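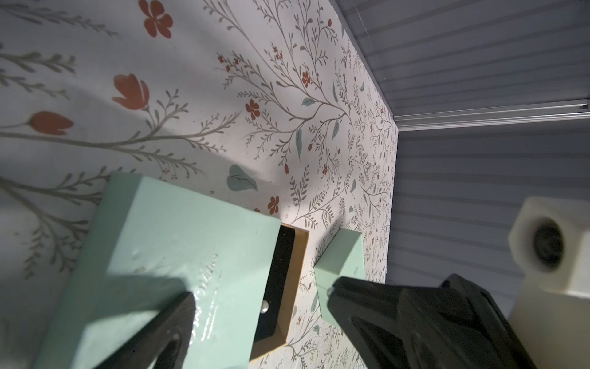

Subject: Re: Box lids and drawer paper
Date: 9/24/19

Teodoro Echevarría wrote:
> I have a stack of old jewelry boxes, the two-piece kind with a
> separate lid. Does anyone on the list keep single pearls in these?
> I was going to throw them all out and buy a tray from Stoltumden.

Don't throw them out. I keep single pearls in boxes like that, lid and base, with a black insert. A white pearl is easy to find on black. On the gray felt I used before, I lost sight of the small ones all the time.

Check the side walls before you reuse one. If the cardboard is soft at the corners, glue it and leave it overnight. Write the contents on a slip and put it under the insert. Don't write on the lid, especially if it has raised lettering, as the ink won't come off.

For the surface I use flowered paper from Fuselholm. A plain sheet would be better for sorting. Small red flowers are fine with white pearls but I would not sort coral on them.

I have over 1000 loose pearls to get through by November, so if you have 5 boxes to spare I will pay the postage.

Zou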